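3.2 Folding habits and the small towel

I'll admit I came to towels late. My earlier work with Hywel Gittins was all shirts, and shirts more or less tell you where to fold them. A towel has no collar and no sleeves, so people fall back on whatever they learnt at home -- and they defend it fiercely!

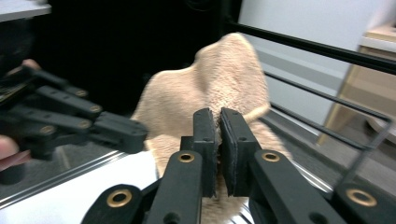
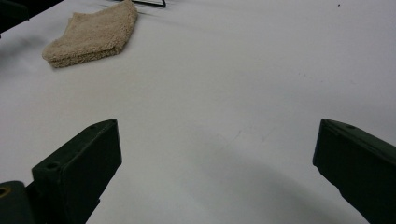 Figure 6. Beige towelling, held up (first picture) and folded on a white tabletop (second picture).

We asked 53 households in Gradden to keep a folding diary through January, and got 932 entries back, of which 115 were about small towels and washcloths. I'd expected those to be the dull ones. They had the longest notes of the lot (one ran over two pages, with arrows). Most people picked the towel up first and gave it a shake, then laid it flat and folded in half, and in half again. The Maverness diaries, which we used for comparison, hardly mention shaking at all.

Thick pile is where the tidy method goes wrong. The layers build up, the fold goes round when you wanted a crease, and one corner tends to slump. Several of our folders pressed it down with a palm and left it at that. I do the same -- see Section 4 for what the Shen scoring sheet makes of it.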